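How I Turn an Old Rolling Partition Into a Photo Backdrop 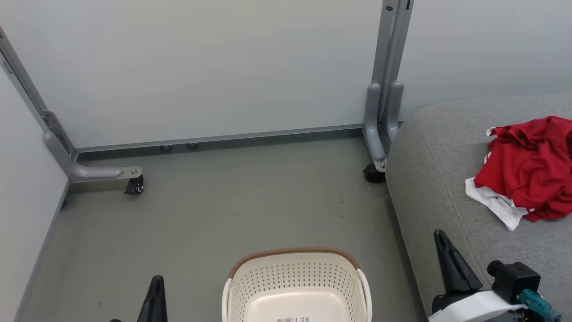
White panel on a gray metal frame, with casters.

I sell used camera gear and little ceramic pots online, and for a long time my backdrop was a bedsheet and four thumbtacks. You can guess how that looked. Then I started buying secondhand office partitions, the rolling kind, and I haven't ironed a sheet in ages! I've set up three of them now, so I figured I'd write out how I do it.

Finding one

Office closeouts are the best place to look. Search for "room divider," "mobile screen" and "whiteboard on wheels," because sellers use all of those words for the same thing. My last one cost me $67 from a reseller called Dokmont, and that was after I asked for a discount on account of a scratch on the back. Ask whether the legs come off. If they don't, measure your car first (I learned this one in a parking lot, in February, with a bungee cord in my teeth).

Cleaning the panel

Start with dish soap and warm water on a soft cloth. That gets most of the grime. For tape gunk I use a little rubbing alcohol, but try it on a low corner before you go after the middle, as some coatings turn cloudy. Let it dry overnight.

Marker ghosts are the worst. Go over the old line with a fresh dry-erase marker and wipe right away. Repeat until you get bored.

Killing the shine

A glossy panel will throw your lamp right back into the lens. You can do one of two things:

1. Hang matte paper over it. I use a roll from Gerik, clipped along the top with binder clips, and I let it curve down onto a table so there's no hard line behind the product. Don't crease it.

2. Sand and paint. Use 1,000 grit paper, very light pressure, then wipe off all the dust and roll on flat white paint in thin coats. Mine took three coats. Leave the windows open, please.

I go back and forth on which I like better. Paper is quick and you can swap colors, but paint doesn't rip when the cat walks by.

Stopping the wobble

Tighten every bolt you can reach before you do anything else. If it still sways, lay a sandbag across each foot. Radu from my photo club fills old jeans legs with gravel, and they work fine, though they do look like somebody's legs. If your casters lock, lock them. If they don't, push a rubber doorstop against each wheel.

Lighting it

Put your main light off to one side, a little above the product, and keep the product a good arm's length in front of the panel so the shadow falls on the table instead of the background. If the white comes out gray in your photos, bump the exposure up a notch at a time. It's nearly always the exposure and hardly ever the panel.

Wenjie Han wrote in to ask whether this works for clothes on a mannequin. Yes, but you'll want a taller panel, and I'd go with paint for that one so you're not fighting a giant sheet of paper.

Next up I'm going to try fabric in a dark green, if I can work out how to keep it flat.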